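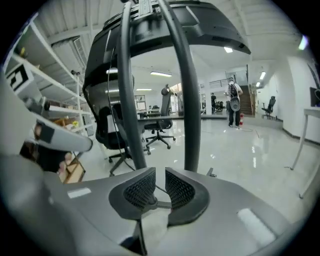 Is the Drallholm mesh chair worth buying for a home office? Only if you find it well under list price, and only if you sit for half the day or less.

I paid 739 for mine, which put it at the top of what I'd ever spend on something to sit on. The sales page promises 1000 hours of "pressure-free comfort." I don't know what happens at hour 1001, and I doubt they do either. I've had it since August and use it every working day, mostly for bookkeeping and long phone calls.

Assembly took me 14 minutes, and that part I have no complaints about. The bolts were bagged by step and the wrench they pack with it fits. The Ramex I had before came with a wrench that rounded off the first bolt it touched, so credit where it's due.

The back is good. Firm mesh, decent curve, no hot spots in summer. The lumbar piece slides up and down but it slips a notch whenever I lean back hard, so by lunch it's sitting on my belt. I wrote to support and was told to "re-engage the ratchet." I have been re-engaging the ratchet.

The seat is where I lose patience. It feels great for the first two hours. After that the front edge starts pressing under the thighs, and I'm 5'9", so I'm hardly an odd size. There's a seat depth slider but it has three positions and they all feel close to the same to me. My neighbor Lindiwe Pretorius is a good bit shorter and she couldn't get her feet flat without dropping the arms below the desk.

Arms: wobbly. They were wobbly out of the box and tightening them bought me a week. The pads are hard plastic with a thin skin on top. On a chair at this price I expected padding.

Casters are fine on carpet and loud on wood. Tilt is smooth. The gas lift hasn't sunk so far.

The warranty says 12 years in big letters and then leaves out the mesh, the arm pads and the casters, in other words the parts that wear out. Read it before you order.

I also tried the Unalell at a showroom. Softer seat, worse back, and the tilt lever is hard to reach. The Rathnayake is supposed to be the one to beat, but they want 3000 for it and I'm not paying that to answer email – maybe somebody else's employer will.

Three stars out of five. I'm keeping it because the return shipping is on me and the box went out with the recycling.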